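How to bring a two-arm sorting cell into a packing room without losing the people who work there

Cirell packs mixed household returns for resale. Last January we moved part of the sorting from a hand bench to a cell with two robot arms. These notes are for supervisors at our other sites, Stitura and Skellano, who will do the same this year. They cover the work around the cell: who stands where, who decides what, and what to write down.

The work itself is simple to describe. Items lie mixed on a table, bins stand along the back, and the arms move items from one to the other. Wires are the hardest part of it.
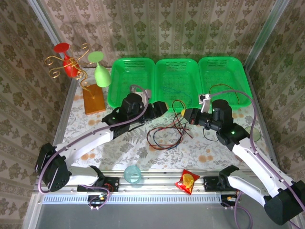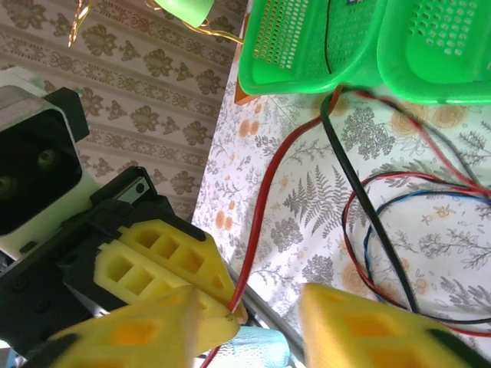
Loose wire needs its own rule before the first shift, and Achilleas Karagiannis wrote back on the first draft of these notes that the rule should come from the bench and never from the office. The sorters already know which tangles are worth pulling apart and which go straight to scrap, he wrote, and if you don't ask them in week one you will spend a month teaching the cell something they could have told you over coffee. We have kept his point as step 1.

Step 1. Sit with the sorters before you set anything up

Give it two full shifts. Bring a notebook and write down every decision they make without talking about it. Ours had a habit of setting glass aside until the bench was clear of cords. It was in no work instruction. Put each of these habits on a card, and have the sorters read the cards back and correct them.

Step 2. Decide who owns a stop

Any person at the cell can stop it. Only the shift lead restarts it. Post both rules at eye level at the cell and say them out loud at the start of each shift for the first month.

Do not record stops against a person's name. We did this for a few days and people began to wait too long before pressing the button.

Step 3. Rewrite the jobs before the cell starts

Our bench had 6 sorters. After the change, two of them tend the cell, one handles the items it passes over, and the other three moved to inspection and repacking. All six kept their pay grade. Settle this in writing first. People will ask on day one, and "we'll see" is a bad answer.

The tending job is quieter than sorting and harder on attention. Rotate it every 2 hours. Longer turns looked fine on paper, but our tenders told us they stopped noticing small things toward the end.

Step 4. Keep a hand bench open

Leave one bench set up as it was. Use it when the cell is down, and use it for training. A new hire should sort by hand for a week before tending. Someone who has never untangled a cord has trouble judging when an arm is making it worse.

Step 5. Count the right things

In our first full week the cell and its tenders cleared 1,263 items. In the sixth week it was 1,711. Both figures include items finished by hand, and you should report yours the same way. If you split them, the hand-finished pile starts to look like a failure, when most of it is cords and awkward shapes that were always slow.

Also keep a list of what the tenders had to step in for. One line per event is enough: the item, what the arm was doing, what the person did. Review it on Tuesday with the tenders in the room. Changes to the cards from step 1 come out of this meeting.

Step 6. Plan the service visits with the shift

Michailidis does our service. The first visits were booked in the middle of the morning, which left the tenders with nothing to do - and the hand bench short of room. We now book them for the last hour of the shift, and one tender stays with the technician to learn the basic checks.

Blank cards and the stop notice are in the shared folder. Stitura should ask for the larger card size, as the lighting there is poor near the back wall.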